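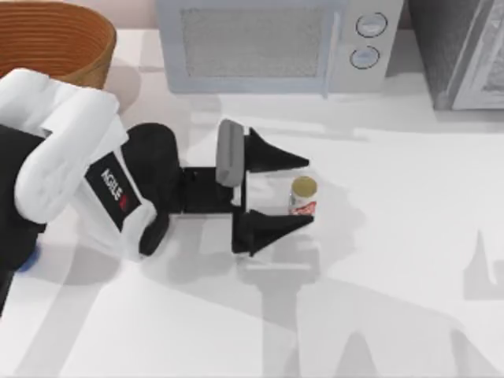

Small can on a white worktop, with a woven basket and a microwave behind.

Review: the Droto hand-crank tin opener

My mother opened tins with the same rusty butterfly opener for 60 years and thought anyone who complained about it was soft. I am soft, I'm afraid, and my wrists are worse than hers ever were, so when the last one gave up in December (halfway round the chopped tomatoes, of course) I decided to treat myself to something kinder.

I bought the Droto from Enache, the little hardware shop in Grarside, on the advice of Raluca Matei behind the counter, who has sold me a good many things over the years and only talked me out of two. It takes the lid off from the side, so you are left with a smooth rim and a lid you can pick up with bare fingers. What a pleasure that is!

It did take me a few goes to get the knack. You have to lay it flat across the top, where the old sort went on upright, and you don't feel a bite when it starts cutting, so I kept stopping to check. Once I trusted it I was away. The handle is long and fat and turns easily, even first thing in the morning when my hands are at their stiffest.

Grumbles? The small tins are fiddlier than the big ones, tomato purée especially, and I still have to hold those steady with a tea towel. It won't manage a dented rim at all. It's also too wide for my cutlery drawer and has ended up in the jug with the wooden spoons.

I'd give it 4 stars out of five, and I've already ordered another for my sister.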